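Peppermint Oil Capsules

5/14/21 | By the Momport Health Desk

Peppermint oil capsules are a herbal preparation taken by mouth, mostly for cramping and bloating in the lower gut. The oil is pressed into a soft shell with a coating that resists stomach acid, so that it is released in the intestine. Menthol, the main compound in the oil, relaxes smooth muscle in the gut wall.

Adults usually take the capsules before meals. They should be swallowed whole – chewing breaks the coating and can cause heartburn. Antacids taken at the same time may have a similar effect.

The Marchal Clinic in Tisstead began offering the capsules in January as part of its digestive health program. It enrolled 527 adults, who kept a daily symptom diary and returned for 2 follow-up visits.
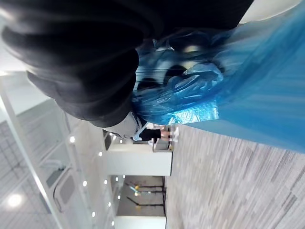 Side effects are mostly mild and include heartburn, nausea and a cool or burning feeling during bowel movements. People with gallstones or severe reflux are generally told to ask a doctor first. In Torkberg the capsules are sold without a prescription, in packs of 100.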